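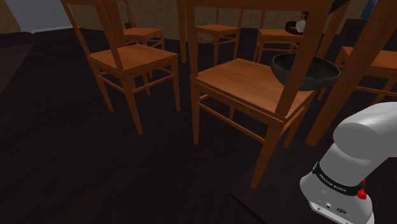
Notes from the Second Row

Jul 4, 2019

Well, the season is over, the bar has sold the last of its bad wine, and I have finally got the smell of rosin out of my good coat. A few of you wrote to ask what I made of the summer show at the Mitstead Playhouse, so I'm going to spend this whole item on it, and the parking complaints can wait for the next newsletter.

The program was Giselle, or most of Giselle, danced by the Čierny company on the last stop of their tour. I have a long and slightly embarrassing history with this ballet. It was the first one I ever saw all the way through (my aunt took me, I ate an entire bag of butterscotch during the mad scene) and I've been fussy about it ever since. I know where I want the breath before the first solo. I know how long I want to wait for the Wilis. So I went in with my arms folded, a bit.

They unfolded pretty fast! The first act was quick and funny and full of little village business going on at the sides, the kind you only catch if you stop staring at the lead couple. Two of the peasant girls had a running argument over a basket that went on right through the grape harvest, and I completely missed one of Albrecht's entrances because I wanted to know who was going to win. The peasant pas de deux was cut down, which I was sorry about, but what was left of it was danced so cleanly that I forgave them by the time they bowed.

For anyone who hasn't seen it, the story goes like this. Giselle is a village girl with a weak heart who loves to dance. The young man courting her says he's a local called Loys, but he's a nobleman named Albrecht, already engaged to somebody with a much bigger hat. The gamekeeper Hilarion finds the sword, gives him away in front of everybody, and Giselle loses her mind and dies. In the second act she rises from her grave to join the Wilis, who are the ghosts of jilted brides, and who make any man they catch in the forest dance until he drops. Hilarion gets caught. Albrecht gets caught too, but Giselle protects him until dawn. It was first staged in Paris in 1841 with music by Adolphe Adam, and it has hardly been off the stage since.

I've always been on Hilarion's side, by the way. He tells the truth and gets thrown in a lake for it. The fellow dancing him at Mitstead must feel the same, because he played him as a decent, clumsy man who keeps turning up at the wrong door, and there was a small sound from the audience when the Wilis closed in on him. I don't think I've heard that before. Usually people are reading the program by then.

The mad scene is the part everyone judges, and I'm still arguing with myself over it. Their Giselle did it very small. She hardly ran at all. She walked through the steps of the daisy dance from earlier on, marking them with her hands the way dancers do in rehearsal, with the music a little slower than I'm used to, and then she stopped in the middle of one as though she'd lost the count. My friend in the next seat thought it was cold. I had to borrow her napkin.

Now, the second act. The theater holds 200, and the stage is not much deeper than my kitchen, so I had been worrying over the Wilis for weeks. You need rows of them for those crossing arabesques, where the two lines hop through each other and the whole floor seems to slide. Čierny's answer was to send them through in shorter lines and keep them coming, so you were never quite sure you'd seen the end of them. It worked for me. You could hear the shoes, of course. In a place that size you always hear the shoes, and if you sit where I sit you hear the breathing too. I like it. Ghosts on a big stage are very pretty, but ghosts puffing away just beyond the footlights are a good deal more alarming.

Myrtha, their queen, was superb. Her opening bourrées, all those tiny traveling steps on pointe, were so even that she could have been on a rail, and she had a way of turning her head a moment after the rest of her that I've been trying out in the hall mirror with no success whatsoever.

Some grumbles, and then I'll stop. The music was recorded, and it was too loud in the first act. The viola solo in the second act pas de deux deserves better speakers than those. The dry ice got into the front row and set off a lot of coughing just as Albrecht came in with his lilies. And the intermission ran 30 minutes, on a hot night, with one person pouring drinks. By the end of it I had read every advertisement in the program and could have told you the opening hours of every florist in town.

If you missed it and want to catch up at home, there are plenty of filmed versions around, and the library has 3 of them on disc. Start with the oldest one if the picture quality won't bother you. The newer ones have a lot of close-ups, and I get cross when I can't see feet.

Looking ahead, the Favau studio is putting on a mixed bill in October, with the last act of La Bayadère as the big piece and something new set to piano music that I know nothing about yet. I'm told tickets go on sale at the end of the summer. Members get first pick as usual, so keep an eye on your mail. There's also talk of a bus over to Arnumby for their Nutcracker, if enough people want it. Last year's trip got home very late and very merry, and I would happily do it again, though I'm asking now for somebody else to bring the sandwiches.

Letters about Giselle are welcome, including rude ones. I'll print the best in the next newsletter, and if anyone out there can tell me who won the argument over the basket, please do, I have been thinking about it all week.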